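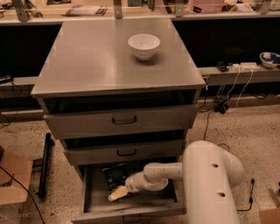
Can we screen Sesum at our own venue? Yes please! I'm Benedicta, I made the film, and I answer all the screening requests myself, usually in the evening. If you want a simple table for the welcome desk, something like a grey metal drawer cabinet with a white bowl on top will do nicely - leaflets in the drawers, donations in the bowl.

How long is it?
The short cut is 29 minutes and is the one most schools and community groups go for. There's a longer festival cut too, so ask me if you'd like that one instead.

What does a licence cost?
£16 for a single showing to a group in a free room. If you're selling tickets, write to me first and we'll work something out. I'm not trying to get rich here, I just need to keep paying the people who did the subtitles.

Can somebody come and speak afterwards?
Often, yes. I do most of the Q&As, and Yaw Lamptey, who's in the film, loves doing them when he's free (he talks more than I do, so leave him plenty of time!). We ask for travel and a meal. Our next open date is Sat 7 March, and after that it's September, I'm afraid.

Is it suitable for teenagers?
I think so. There's some swearing and one upsetting phone call with a parent. Amerley Osei wrote a set of discussion notes for teachers and I'll send them with the film.

Are there subtitles?
English captions are on every copy. Dede Nyarko is still checking the French ones.

What will you send us?
A download link and a poster to print. The link works for 5 days, so please test it on your own equipment before the night - sound especially. If it runs out, drop me a line and I'll send another.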